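December
Logged by Emilian Cozma

Ticket 83, room 39. Display droops on its arm, small parts missing

9:10 am. Call from Aurel Ursu. Screen in 39 won't hold its tilt, sinks to the desk side over a morning. He's been propping it with a binder. Wants it fixed before the room gets packed up for the move. Unit is the Skatell, arm is whatever came with it.

9:40. Went up. Tilt is slack, you push it up and it creeps back. Not a software thing, closing the driver ticket somebody opened on this (why). Needs the hinge tightened from behind. Cover cap for the recess is gone too, Aurel says it popped off last time the desk was moved and went in a bag with the hex key and the spare screws. Which bag, he doesn't know.

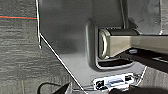
Rear panel, arm where it goes into the recess.

9:55. Tried our own hex set. Smallest one slips, next one up doesn't go in. So it's the odd size that ships with the Skatell and we need the original key. Don't force it, I rounded one of these off last year and the whole arm had to be replaced.

10:15. Searching. Room is half packed and half not. Stuff on the floor, stuff on shelves, bags inside bags. Asked Brândușa Lungu for the packing list, she has one for the Baran boxes only, bags were never listed. Screws are on the list as "misc". Great.

Started with the floor by the box.
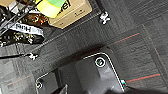
Carpet tiles, with the box and packaging in the corner.

10:30. Nothing in the floor pile. Shook out the packaging, felt along the seams of the tiles, a screw can sit in there for months. Floor done, crossing it off. Please nobody put new stuff down there till this is closed.

10:45. Shelves and bags next. Going bag by bag, hand in, feel the bottom, check the side pockets, move on. Anything checked goes to the window side so we don't do it twice.

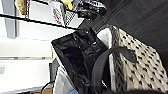
Slow going. Found a Poluveck adapter that was reported lost on ticket 39 (will update that one seperately), two dead pens, a tape measure. No key. Aurel now thinks the bag was a small zip one, like a sandwich bag, so could be inside anything.

11:20. Phoned Somance for a replacement key. They can send one but only as part of the full arm kit, part no. 700, and they want the serial off the unit. Told them I'd call back. Not paying for a kit to get a hex key if its sitting in a tote.

11:35. Break, then back at it. Had another go through the things still loose on the carpet, looking under and between this time.

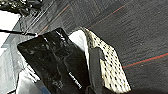
Concetta Fontana: check the lining of the bags, not just the bottom. We lost a set of shelf pins in there during the last move and they'd gone through a hole in the seam. Also I'd take the display off the arm before you transport it whether you find the key or not, that joint won't like a van.

11:50. OK, doing linings. Agree about taking it off but can't without the key, so same problem.

12:05 pm. Status: open. Key and cap not found yet. Floor checked, bags part done, linings still to do. Aurel has the binder back under the screen for now, fine as long as he dosen't lean on it.

To do: Brândușa to open the Baran box marked misc. I finish the bags after lunch. If still nothing by 3 pm, call Somance and order the kit, Ovidiu Sârbu to approve the cost.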